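Units > Short Courses > Workplace Organisation > Week 4 notes
Filed under: Course materials, Storage and Layout

Right, week four, and we're finally onto fixed locations. I promised last time we'd get off the history and into something you can use in your own workplace, so grab the Futstead worksheet if you haven't already (the one with the blank floor plan on the back).

The idea is simple enough. Every item gets one home, the home gets a label, and the item goes back there when you're finished with it. I spent a couple of years in the Brorkusik warehouse, where we had about 2000 stock lines and a labelling scheme that changed colour every January, and I can tell you the colours mattered a lot less than whether the label faced the aisle. Ours faced the wall for ages!

Random storage is the other way to go. You put the item wherever there's a gap and let the computer remember. It uses floor space beautifully — until the system goes down at 3 pm and you're wandering past 40 bays looking for one carton.

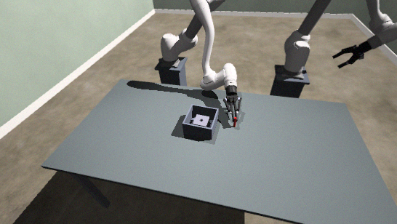
When is a fixed location worth the wasted space? When people pick the item from memory several times a shift, or when a mix-up would be costly.

Most places end up with a blend. Fast movers get a fixed home near the packing bench, and slow movers float out the back. In the Kruger case study (reading 17 in your pack) they drew the line at 1000 picks a year. I reckon that's a bit high for a small site, but have a read and see what you think.

For the tute, sketch your own workplace and mark what's fixed and what floats. A kitchen or shed is fine. Bring a pencil, as you'll be rubbing bits out when we get to the Ilteren layout.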